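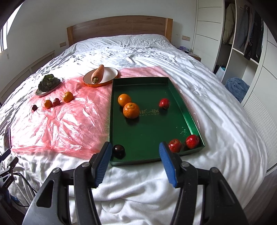 The Stasatdale Bedside Tray

A tray for people who eat in bed and would prefer the bed not to find out.

We started selling the Stasatdale in April after Lyle Yazzie, who runs our guest rooms above the shop at Mbeki, got tired of plum stones turning up in the laundry. He had been through bowls (they tip), plates (they tip faster) and a very handsome basket that let everything under a certain size straight through. What he wanted was a low dish with sides, wide enough to hold breakfast for one or an argument's worth of fruit for two. He got it, and then he wanted nine more.

What you get

One shallow rectangular tray in dark green, with raised metallic sides and gold lettering printed on the bottom. The lettering is two large Chinese characters over a line of small Latin letters, and it spends most of its life under an orange. Half a dozen pieces of fruit sit in it without stacking. Oranges, apples and plums all behave. We can't speak for melons.

The sides are the point. A mattress is a soft hill that moves whenever its owner does, and round fruit has always taken an interest in hills. The walls of the tray are low enough to reach over with your eyes half shut and high enough to stop a plum that has decided to leave. If you are a violent sleeper, please put the tray on the floor first. We have had the email about this and don't need another.

Looking after it

Wipe with a damp cloth and dry it straight away. No dishwasher, no scouring pads, no bleach. Citrus juice should come off the same morning; leave it until the evening and you will be able to read the shape of each segment. Don't cut fruit in the tray. Jericho Javier in our packing room did, and now owns a tray with a map of his lunches on it.

On white sheets

Customers ask whether the tray will mark bedding. The tray won't. What you put in it may, and a dark plum on a white sheet is a gamble at any price. A thin plastic sheet spread underneath catches the drips and wipes clean, though it rustles every time you reach for an apple, so anyone hoping to snack in secret should practise. Pink hides nothing but looks cheerful. Ironing the bed linen is optional, and we have never managed it ourselves.

Price and delivery

The tray costs 86 as a single, or 77 each if you take two or more. Fruit is not included, and neither is the bed, though both have been requested. Orders go out by Fliketti in a plain carton. We have sent over 500 so far and the usual complaint is that the box is dull.

Returns are accepted within the month, unused and in the original carton. Unused means we can't smell orange on it.

Often bought with

Divwood fruit knife, folding
Fliketti side plates, set of two
Stasatdale crumb brush, short handle (back in stock shortly)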